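The Nonton Road Bus

The letter from Lendard came in September, in a brown envelope with a window, and Getsemaní Tapia put it behind the clock with the others. She knew what it said. Her neighbour had had the same one and had read it out over the fence. The 152 bus would stop running along Nonton Road at the end of the month, and passengers were advised to use the stop at the hospital.

The hospital stop was up the hill. Getsemaní was seventy-four and could manage the hill in dry weather, if she had no shopping.

She went into the kitchen and finished the potatoes. Then she took the letter out from behind the clock and read it properly, standing up. There was an address for comments at the bottom. It gave a date, and the date had gone.

Her sister Delia Espinoza rang at six, as she did most evenings.

"Write anyway," said Delia.

"It's too late. It says so."

"Write anyway. What will they do, send it back?"

Getsemaní said she would think about it. They talked about Delia's boiler, and about their cousin's wedding, which was going to be in a barn. When she had hung up she looked for some paper. All she had was a pad with Sjöberg Paints printed across the top, left behind by the man who did the stairs. She cut the name off ten sheets with the kitchen scissors and used four of them.

She wrote that she had lived on Nonton Road since she was married. She wrote that her husband had driven the 152 for 20 years, in the days when it went all the way to the coast, and that he had once turned it round in a farmyard in the snow with eleven people on board and got every one of them home. She crossed that out. Then she wrote it again on a clean sheet, because it was true.

In the morning she walked down to the post office and sent it. 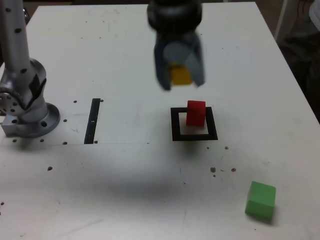 Delia thought she should have asked for something. A letter ought to ask for something, she said on the phone that evening, or the person at the other end didn't know where to file it. Had she at least put her telephone number?

She had not.

"Then write another one," said Delia. "Ask them to keep the ten o'clock. One bus out and one bus back. They can't say that's greedy."

So she wrote a second letter, shorter, and put her number on it twice. She also wrote one out for her neighbour to sign, and one for the couple at the end who had the twins. The young man in the flat over the Zodlow shop said he could put it on the computer. He came to the door two days later to tell her that 1000 people had signed it, and she asked him where they all lived, as there weren't that many on the road. He said some of them were in Canada.

The last day of the month was wet. She had meant to stay in, but at half past nine she put on her good coat and went to the stop. Three others were there already. The bus came four minutes late and the driver opened both doors.

"Is this the last one?" asked the woman with the twins.

"There's the one back," he said.

Getsemaní sat on the left, behind the driver, where she had always sat when it was her husband driving. They went past the school and the allotments and down to the bridge. She didn't need anything in town. She bought a reel of white cotton and a small loaf, and had a cup of tea standing up because the seats were taken, and then she went back to wait.

The phone was ringing when she got in. She took her time with the key, and it was still ringing when she reached the hall. It was a man from Lendard. He had her second letter in front of him, he said, but it was the first one he was calling about, and he wanted to know which farm.

She sat down on the stairs with her coat on and told him.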